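Hand-held gripper keeps losing thin wire - change the pads or the whole thing?

Posted by wirewobble in Grippers and End Effectors, 3 replies hidden, 2 shown

Hi all, hoping somebody has been down this road before me. I'm trying out two hand-held grippers for recording demos before we commit to buying a set. One is the Kistside, black body with fuzzy pads on the fingers, and the other is a Sfeir with bare rubber tips. The job is hooking small things on and off a wire display rack, and later on turning the rack by its arms.

With chunky objects they're both lovely, no complaints at all. On the thin wire arms the Kistside slides off sideways unless I come in dead square, and the Sfeir grabs so hard it drags the whole rack along with it. I've logged 400 tries so far (yes, my wrist knows about it) and I can't decide which fault is easier to live with.

The other thing is what the wrist camera gets. My board is white and the rack is white, so from the gripper's side there's not much contrast. Opened right up over the bare board, the Kistside gives me this sort of view, speckles and smudges included:

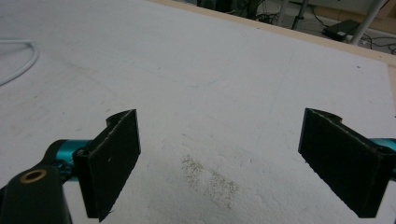
What I've tried so far

Closing more slowly helped a bit. Wiping the pads helped for one afternoon and then we were back to square one. I turned the closing force up a notch on the controller and the wire still rolled between the pads, so I turned it down again before I bent something. I've also swapped hands, which was a daft idea, as I'm hopeless with my left.

I do have a second camera up at head height and that one is much happier. It gets the upper arms of the rack against the grey floor, so they stand out nicely, but the lower ones go faint against the board and I end up guessing where they are. I sit at the table with the rack on my left and bring the gripper in from the right:

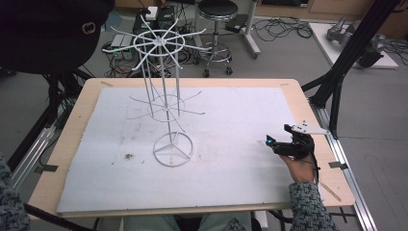

My budget is what's left of 1,435 pounds after the first gripper, so new pads I can do tomorrow, but a third gripper would have to wait until February. Would you change the pads, change the fingers or give up and go with the Sfeir? And does the background matter as much as I think it does?

padsandpulleys

Pads first, every time. Fuzzy ones are great on boxes and pots and rubbish on wire, as there's nothing for the fibres to get hold of. I had the same trouble with cutlery. Get some thin silicone sheet, 2 mm or so, and cut it to the shape of the finger. Then take a round file and put one shallow groove across it, level with where you normally grip. The wire drops into the groove and stops rolling. Don't go deep or you'll lose your grip on flat things - I ruined a pair that way and had to start again.

I'd leave the force where it is. If you need more force on a wire that thin then the pad is wrong.

On the Sfeir, I used one for a few months and the grabbing is mostly the default close speed. It's in the controller settings under motion, or it was on mine. Halve it and try again before you write it off. You could also hold the rack still with a bit of putty under the base ring, if your task allows for that. It won't help once you get to the turning part, obviously.

lowtorque_lou

Never used either of those, I've got a Plusance and it's fine.

For the background, yes, it matters a lot! Put a sheet of dark card or grey felt over the board and see what your wrist view looks like before you spend a penny. We did it at Lukdale with a roll of matt grey paper and stopped losing sight of the thin parts straight away. Matt is the important bit, shiny stuff gives you glare and you'll be worse off. Only snag is you'd have to redo the tries you've already logged if you want them all to match, or keep them as a separate lot.

wirewobble

Thanks both. Silicone is ordered and I've found some grey felt in the cupboard. I'll slow the Sfeir down tonight and run the same rack with each of them, and I'll post the numbers here when I've got them. Any tips on glue for the silicone? The fuzzy pads are stuck on with something fierce and I'd like to be able to change my mind.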